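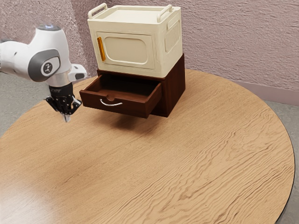

Departamento de Robótica y Teleoperación — Grupo Teixeira de Aprendizaje por Demostración

4.2 Recogida de demostraciones en el entorno simulado

La Figura 1 muestra el estado de la escena en una demostración de la tarea del cajón. El brazo trabaja sobre una mesa redonda de madera, y el mueble consta de dos partes: un armario oscuro con un cajón y, encima de él, una caja de plástico de color crema con un tirador naranja. En esta sección consideramos solamente el cajón inferior. La puerta de la caja se trata en la sección 4.4, porque el movimiento que necesita es de otro tipo y los operadores lo aprendieron con más dificultad.

Figura 1. Brazo simulado, pinza paralela y mueble de dos partes con el cajón abierto.

Todas las demostraciones fueron realizadas por control remoto. El operador mueve un mando de seis grados de libertad, y el programa Muvine traduce este movimiento a desplazamientos de la pinza en el sistema de coordenadas de la mesa. La apertura y el cierre de los dedos se mandan con un botón. Hemos probado también una variante en la cual el operador guía con la mano una réplica pequeña del brazo, pero los resultados de esta variante no entran en el presente análisis.

El conjunto final contiene 479 demostraciones, grabadas por 2 operadores durante el mes de septiembre. Cada sesión tuvo una duración máxima de 30 minutos, y después de ella el operador debía descansar. Este límite fue propuesto por Faustine Rey, que observó en las pruebas previas que las trayectorias se volvían más bruscas al final de las sesiones largas. En total se ejecutaron 2467 intentos; los restantes fueron descartados según los criterios del apéndice B.

El operador dispone de dos vistas. La primera es una vista general, colocada de modo que se ven al mismo tiempo el brazo y el mueble. La segunda es una vista cercana, con las puntas de los dedos en la parte baja, y con ella se realiza la aproximación al tirador.
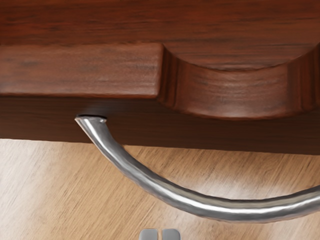

En la aproximación, la dificultad principal es la profundidad. El tirador es una barra metálica curva, separada del frente en su parte central, y el operador debe decidir si los dedos están delante de la barra o todavía debajo de ella. Ambos operadores indicaron que resolvían esta duda con movimientos laterales pequeños —una estrategia que no estaba en las instrucciones— y que luego volvían a la posición inicial. Estos movimientos aparecen en los datos como oscilaciones de baja amplitud. Decidimos no filtrarlos, ya que contienen información sobre la forma en que una persona reduce la incertidumbre antes del contacto.

Una segunda observación se refiere a la muesca en el borde superior del cajón. Algunas demostraciones la utilizan como punto de agarre alternativo, con un dedo dentro de la cavidad y el otro por fuera. Las hemos conservado con una etiqueta propia, de manera que la política entrenada con Protell pueda recibir uno o ambos modos de agarre. La comparación entre las dos condiciones se presenta en la sección 5.1.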